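Re-covering the small cushions, part two

May 2023

The first round of covers lasted since January of last year, and the seams have given up in a predictable order: corners first, then the zip ends, then the long side opposite the zip. I have been replacing them one at a time at the bench when the light is good enough. These are my notes, mostly so I don't have to work it all out again.

The fabric is a printed cotton, white ground. I bought it as a remnant from Ruangrit, the discount fabric place behind the tile showroom, where it was labelled only with a width and a price. There was no fibre content on the tag. I did a burn test on a thread from the selvedge and it behaved like cotton, with a soft grey ash and no bead. I would not swear there is no polyester in it at all, but if there is, there isn't much.

I prewashed it at 40 degrees with ordinary detergent and dried it on the line. I measured a test square before and after, 500 mm on a side. It came out at 483 mm along the warp and barely changed along the weft. That is 17 mm lost in one direction. The previous covers were cut from unwashed cloth, and I now think this accounts for most of the corner failures. The covers shrank on their first wash, the inserts did not, and the corners took the load from then on.

So, rule one for this batch is to wash first. It is in every sewing book and I ignored it last time to save an afternoon.

The inserts are the other half of the problem. They are feather and foam mix, bought as a set of 6 from Olus some years ago, and they have settled unevenly. Two of them are noticeably rounder than the rest. A flat insert wants a cover cut slightly under its nominal size so that it looks full. A round, lumpy one wants the opposite, otherwise the zip is under strain every time somebody leans on it. I had been treating all of them as identical because they were sold as identical.

What I do now is measure each insert over the crown with a soft tape, corner seam to corner seam in both directions, and write the numbers on a bit of masking tape stuck to the insert itself. The flattest of the lot measures 465 mm over the crown. Nominal size on the label is 450. For that one I cut to 450 finished and it sits well. For the lumpy pair I add 10 mm each way and accept that the cover looks a bit loose on the first day.

Cutting is done on the floor, as the bench isn't deep enough for the full width of the cloth. I use a rotary cutter and a steel rule. The print has no strong direction, so I can turn pieces end for end to save cloth, although I try to keep the warp running the same way on front and back. With the remaining shrinkage after a prewash this probably matters very little. It costs nothing when there is cloth to spare and I do it anyway.

Marking was more trouble than I expected. Chalk doesn't show on the white parts of the print and a blue washable pen doesn't show on the dark parts. I ended up using tailor's tacks at the zip ends and small snips in the seam allowance everywhere else. A snip of 3 mm in a 15 mm allowance is safe.

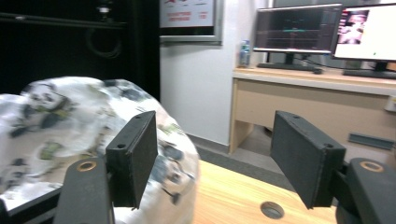

Zips next. I had been using nylon coil zips off a long roll, cut to length, with a hand-sewn stop at each end. They are cheap and they run smoothly, but the stops were the second thing to fail on the old covers. The thread I used was too light and the slider hit it at full speed every time. On this batch I made fabric stops instead: a small folded rectangle of the cover fabric stitched across each end of the zip, trimmed level with the tape. It adds a few minutes per zip. The slider now runs up against a machine-stitched fold of cotton and has nothing small to catch on.

Sequence for inserting the zip, since I always forget it:

Baste the bottom seam closed along its full length, longest stitch, loose tension.
Press the seam open.
Lay the zip face down on the seam allowance, teeth centred on the basted line, and tape it. Ordinary matte office tape is fine if you don't sew through it.
Stitch both sides from the right side of the fabric, 6 mm out from the seam.
Bar tack across each end.
Unpick the basting.

The order of the last two matters. If the basting comes out first, the two edges creep apart at the ends and the bar tack locks the gap in place. I have done this more than once. It is not visible when the cushion is sitting with the zip down, but I know where it is.

Open the zip halfway before closing the other three seams. I did forget on one cover and had to work the slider along from the wrong side through two layers of cotton. It can be done, slowly.

Corners. A true square corner on a soft cushion produces what the upholstery people call dog ears – empty points of fabric that the insert never fills. The fix is to taper each corner inward slightly. I mark a point on each edge a quarter of the way along from the corner, then mark 12 mm in from the corner itself, and join them with a straight line. After turning, the corner reads as square with the insert in it. I made a cardboard template for this, and traced it on all four corners of each piece. On the lumpy inserts I reduced the taper to 8 mm, which was a guess, and it seems close enough that I won't unpick it.

Seams are sewn at a 2.5 mm stitch length with an all-purpose polyester thread. I went over every corner twice, the second pass directly on top of the first for 30 mm each side. Raw edges got a zigzag. I don't own an overlocker and for a handful of cushion covers I can't justify one. The zigzag is slower and slightly bulkier, and after a wash it holds up.

I did try French seams on the first of these covers. They look very tidy inside, but at the corners there are too many layers and the point will not turn cleanly. They also complicate the zip side. I went back to plain seams with a finished edge and the time per cover dropped by half.

Machine notes, for my own reference. Size 80 universal needle, changed at the start of the batch. Top tension one notch lower than I run for quilting cotton. The feed was pulling the under layer ahead of the top by a few millimetres over a long side, and a walking foot cured it. I had been blaming the fabric.

Getting the insert in is a matter of folding it in thirds, pushing it through the zip opening and letting it unfold against the far corners. Work the two far corners first with a hand inside the cover, then the near ones, then close the zip with the other hand holding the edges together so the slider isn't doing the pulling. Thump it flat a few times. If there are deep creases in the face of the cover at this point they are usually from the insert being twisted, and no amount of smoothing from outside will shift them. Take it out and do it again.

Small creases are another matter. I used to iron each cover before filling it, and I have stopped, as the handling involved in getting the insert in puts half of them straight back. A light spray of water from a plant mister, once filled, and leaving it alone overnight does a similar job. The print is forgiving too. The blotchy, leafy pattern hides a crumple far better than the plain grey I used on the last set, where every fold showed from across the room.

For washing, the covers come off, zip closed, inside out, 40 degrees, line dried out of direct sun. I have no data on colour fastness yet beyond the one prewash. Nothing bled onto the piece of white sheeting I put in with it.

Costs, as best I can reconstruct them. The remnant was the bulk of it. Zips came from a roll I already had. Thread is negligible. I did buy a Cevik seam ripper to replace one that had gone blunt, and I have come to think a sharp ripper is worth more than most of the other notions in the drawer. The dull one had been dragging and leaving holes.

I also looked at replacing the inserts outright. Dodau sells a polyester fibre version in the right size, and I handled one in the shop. It was lighter and springier than what I have, and I expect it would flatten in a year or two under regular use. The old ones are heavy and misshapen but they stay where they are put. I will keep them until the inner casings split. One is getting thin along an edge and I've run a line of stitching down either side of it for now.

Things still to do:

The last cover is cut but not sewn.
There is enough cloth left for a bolster if I piece the ends, and I need to check whether the seams would land somewhere sensible.
Write the finished size on a tag inside each cover, so that the loose ones go back on the lumpy inserts after a wash. At the moment I am telling them apart by measuring, and with a difference of 10 mm that gets tedious.

I'll add washed measurements to this post once the covers have been through the machine a few times.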